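September, open afternoon at Jirico in Elunton. Vimala Kandasamy ran the simulator session: two-finger gripper, pegboard, small loose objects. The run log stood at 1742 episodes when I sat down. She talked through contact settings for more than 10 minutes. 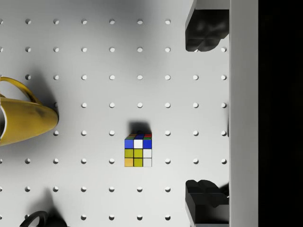 Asked Narayanan Varma about the time step. He wants it halved, Vimala doesn't. Must write to Inia for the friction values before I try the same at home. Bus back at 5:40.

Contact | © Venkataraman | Back to top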